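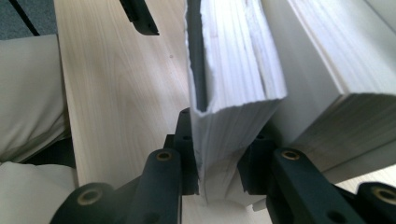
Figure 5. Hand-held gripper closed on the lower end of a thick white book, with a second white book to the right.

4.2 What the book demonstrations teach

Demonstrations given with a hand-held gripper are often said to be as good as those given by remote control, and much cheaper. Our results on the book task make us doubt the first half of that claim. We collected 234 demonstrations with the hand-held tool and 186 by remote control, using the same written instructions for both. Two operators gave all of them. The task was to grip an upright book, lift it clear of the table, and set it down on a marked spot.

Figure 5 shows why we picked books. The exposed pages are slightly ragged and fan out toward the bottom, and the block narrows where the fingers pinch it. A person holding the tool feels the pages give and squeezes harder without thinking about it. Our tool records finger opening but not force, so the correction never enters the data. An opening that works for one thick book is then copied to the next, whether or not it suits.

Droltilero, the learning method we used throughout, did train faster on the hand-held set. We do not put much weight on this. Training loss says how well the policy copies the recorded motion, and the recorded motion leaves out the part of the job that matters most here. On the robot, policies from the hand-held set closed to a believable width and then let the book slide in up to 6 trials out of every ten. The remote-control policies were slower and clumsier, but they slipped less often. Their operators had no feel for the pages either, and had learned to close further than looked necessary.

Koller's earlier tests at the Gostville site reached the opposite result with boxes. Boxes do not give when squeezed, and we suspect the gap between the two methods is hidden whenever the object is stiff. We have not tested this directly. Nor can we rule out that our operators were simply better at remote control, as both had used the Ouali rig for months before June, when collection began.

Adding force sensing to the hand-held tool is the obvious repair. It would also remove part of the cost advantage, and we have yet to see a comparison that counts that cost fairly.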